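首页 国际 人物 专栏 往期杂志 订阅

马林的两个候选人

在马林选区，选民一般不问你主张什么，先问你住在哪儿。罗贝尔·阿斯法住在首都，距离选区三百公里，这件事他的对手每场集会都要提一遍，像念天气预报。

他的党在十二月定下名单，原定的人选是泽乌迪图·格布雷迈克尔，当了两届议员，上次只赢了861票。党部认为这个数字太小，需要“新面孔”。阿斯法今年五十四岁，在党内坐了九年办公室，面孔新不新，要看从哪一层楼看过去。

格布雷迈克尔得知消息的方式很体面：一封信，三段，最后一段祝她身体健康。她把信复印了，贴在自己办事处的玻璃门上，第二天宣布以独立身份参选。党部说她背叛了集体，她说集体搬家没通知她新地址。

我到马林的时候，两边的海报已经贴到了同一根电线杆上。阿斯法在上，格布雷迈克尔在下，中间夹着一张补习班广告。杂货铺老板说，补习班那张贴得最早，也最结实。

阿斯法的竞选口号是“连接”。他答应修好通往德里特嫩的公路，这条路全长33公里，过去四次选举里每次都有人答应修。他的团队年轻，衬衫熨得笔挺，说起话来满是“触达”和“转化”。有位助理给我看了一份选民分类表，其中一类叫“情绪型忠诚者”。我问那是些什么人，他说，主要是老太太。 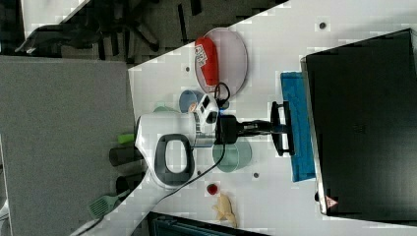 老太太们的情绪，格布雷迈克尔比谁都熟。她不办集会，她参加葬礼。一个下午我跟着她跑了两场，她叫得出死者每个孙辈的名字，也记得谁家的水表至今没换。她从不在葬礼上拉票，只在离开时对主人说一句“有事到老地方找我”。老地方就是那扇贴着信的玻璃门。

当然，她也不是没有麻烦。当议员的时候，她为埃斯蒂茨建筑公司说过不少好话，后来这家公司拿下了集市翻修的合同，翻修至今停在脚手架阶段。我问她怎么看，她说脚手架很牢固。再问，她就给我倒咖啡。

阿斯法的人把集市的照片印成传单，发了两天，忽然不发了。原来埃斯蒂茨的老板也给他们捐了钱，据说数目还更好看些。此后双方在集市问题上达成了本次选举中唯一的默契。

唯一的一场辩论办在中学礼堂。题目是青年就业，台下坐的多半是退休的人，年轻人在外面看手机上的直播，因为外面凉快。阿斯法讲了二十分钟产业园，格布雷迈克尔花五分钟问他产业园的地归谁。他说这要看规划，她说地是她表哥的，表哥不卖。全场鼓掌，表哥也站起来鞠了一躬。

党部后来派来一位调解人，提出让格布雷迈克尔退选，换一个省里的顾问职位。她问顾问要不要坐班，对方说不用。她说那不如让阿斯法去，他习惯。

离开前我又去找那家杂货铺的老板，问他打算投谁。他说家里三口人，老婆投泽乌迪图，儿子投阿斯法，他自己要等公路的消息。我提醒他，公路的消息恐怕要等选完才有。

“那就下次再投。”他说完，转身去给人找零钱了。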